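7/22/14

**Help wanted, part time: tidying + packing, Skultwood (Citstead unit)**

Need people for the back end of the summer and into September. Small stuff mostly. Cases, slippers, gloves, racks. You put things where they go, check the label, pack it, start the next one. If you like a neat shelf you'll be fine here.

Posting this fast between deliveries so sorry for the mess, ask if something's not clear.

**What the work is**

- Clear plastic cases, sorting and standing up on the racks. They slide around a lot, lids especially. Label goes where you can read it thru the plastic.
- Slippers in pairs. Always pairs. We had a box go to Mansour with lefts only and I'm still hearing about it.
- Work gloves, match, flatten, bundle. Don't mix the coated with the knit.
- Racks: put together, wipe down, load both tiers. Cloth only, no spray on the wood.
- Setting up the little display corners and putting them back how they were after. Blossom tree, painted clouds, all that. Tree base is the part you lift. Not the branches!!
- Sweeping. Everybody sweeps.

The big order is 848 pieces for Gestgate, all needs to be relabeled and boxed before it ships in September. That's most of the reason for this ad.

**Hours and pay**

Shifts are up to 13 hours a week to start, mornings or late afternoons, your pick as long as you stick to it. $11.50 an hour, paid every other week. First shift is training and yes it's paid. More hours probaly once the Gestgate labels show up, can't promise.

Two openings. If we get two good people this week the ad comes down.

**You should be**

- 16 or over (under 18, bring the work permit with you)
- OK standing, some bending to the low shelf
- able to read small print on labels. Glasses fine obviously
- on time

No experience needed. Stockroom, library shelving, shoe store, school supply aisle, any of that helps. So does having raised kids with a lot of shoes.

No heavy lifting in this one. Heavy stuff is Tarek's shift and he isn't hiring.

**Bring / wear**

Closed shoes. Hair back. Own water bottle. Gloves we have. Phone stays in the cubby, radio is on and you can fight Byung-chul Kang about the station.

**How to apply**

Stop in at the side door, Citstead unit, before noon, and ask for Nithin Kandasamy. Or leave a note in the box by the door with your name, phone, which mornings/afternoons you want, and any dates you can't do in September. Resume not required. Don't call the front desk, they'll just write it down wrong and give it to me.

We'll have you do a short tryout, sort a few cases and load a rack. Takes 20 minutes, nothing tricky. You'll hear back the same week either way.

Same rack and same tree in both of these, cases on the go in the first, slippers out in the second:
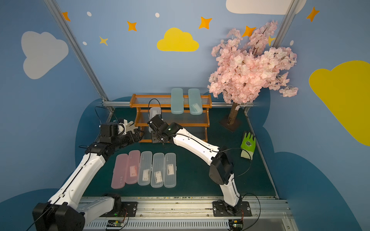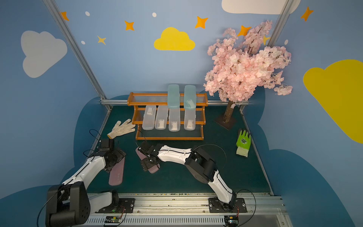 Hajar El Idrissi wrote back asking if the afternoon shift could start at 3:30, since her bus doesn't get to Citstead before that, and whether people who packed for us last September have to do the tryout again. She also wants the pairs rule changed a little: tie the slippers together with a paper band before they go in the box, because loose ones get separated at the Mansour end no matter how careful you are on ours. And she says the ad should mention the parking out back is gone and you have to use the street.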